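Where do I start with the Korkov mysteries?

Posted by Ottilie Wallner, May 19, 2022

I just tore through The Gretine Inheritance in two evenings and I'm completely hooked! Trouble is, it's book seven and there are nine of them. Do I go back to the first one, or keep going and fill in later? I loved Inspector Korkov and the snowed-in hotel, and I'd hate to spoil an old case for myself.

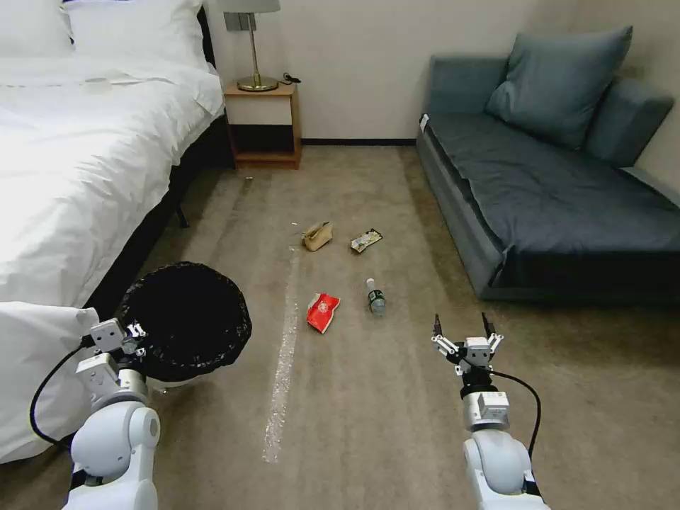
Nizar Nasrallah
Go back to book one, Ottilie! The Wikström Letters is slower than what you just read (the first body doesn't show up until page 227, I kid you not) but the town is wonderful and you get to meet Korkov's sister, who matters a lot later on. Book seven gives away who did it in book four, in that dinner chapter, so maybe save four until you've forgotten the name. I read all of them in August one year and would happily do it again. The second and third are short and really funny, and the third has my favorite ending of any mystery, period.

Tin-yau Su
any order is fine, i started with 5

Emil Koller
I'm going to disagree with Nizar a little. Read eight next while Gretine is fresh, it picks up 30 days later with the same hotel owner and the missing will, and you'll enjoy it so much more if you remember who was lying. Then go back to one. Skip the short story collection until the end, two of the stories assume you know how nine finishes. And if you like audiobooks, try the early ones that way! The reader does a terrific grumpy Korkov, and the slow bits fly by.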